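Objet : Re: [cuisine-partagée] la cafetière du deuxième
De : Glenys Hulme
Date : 2020-03-26

Bonjour à toutes et à tous,
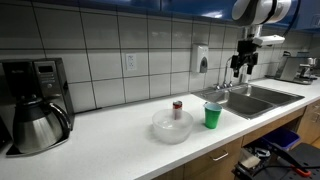
Le coin café, la cafetière à gauche et l'évier à droite.

Quel plaisir, ce plan de travail blanc ! Je trouve qu'il va à merveille avec les placards bleus, et le carrelage à joints gris foncé me plaît encore plus qu'en février, quand on hésitait devant les échantillons.

Reshma Molefe a écrit :
> Est-ce qu'on garde la cafetière filtre maintenant qu'on a
> la machine à expresso ? Et peut-on laisser les gobelets
> près de l'évier ?

Pour la cafetière, oui, mille fois oui ! La verseuse isotherme est en inox, on peut l'emporter en réunion (pensez à bien visser le couvercle) et je mets 10 cuillères de café pour une verseuse pleine. L'expresso reste à l'autre bout, de l'autre côté de l'évier, comme ça on ne se gêne pas.

Pour les gobelets, le vert ne me dérange pas du tout. Les canettes vides, par contre, au recyclage s'il vous plaît, Sandamali passe le vider le soir.

Il reste 300 filtres dans la réserve, et Beverley a proposé d'apporter son moulin. J'ai hâte de goûter ça !

Bon café,
Glenys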